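Destination Promotion, Week 4: Letting a Place Speak for Itself
Notes to read before we meet in April
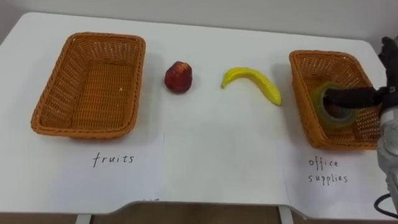

1. What a campaign is asking people to do

Welcome back, everyone! Last week we talked about budgets, and I know that was a dry afternoon, so today we get to the fun part – how a small place gets itself noticed by people who have never heard of it.

Our main case is Pomare, a lakeside town with 824 beds for visitors and one road in. For years its ads showed the lake at sunset, and so did the ads of every other town on the lake. Then the tourist office tried something smaller and (I think) much braver. It asked the ferry crew to record the morning crossing to Clada, all 15 minutes of it, and put it online with no music and no voice at all, just the engine and the gulls.

2. What happened next

The film drew 1,414 requests for the printed visitor guide in its first season. Please be careful with that number when you write about it. A request is a lovely thing to have, but it isn't a booking, and the office didn't ask people whether they came.

Compare this with Stomen, up the valley, which paid for a very handsome film full of drone shots and drew far fewer requests. Was the film worse, or did it come out too late in the year? I go back and forth on this myself, and I'd love to hear what you make of it.

3. For the seminar

Read the Prorar trail leaflet in your course pack and mark every sentence that could describe some other place just as well. There are quite a few!

Then write up to 4 paragraphs on a sound, a smell or a daily routine that belongs to a town you know. Bring it on paper, please, as we'll be swapping.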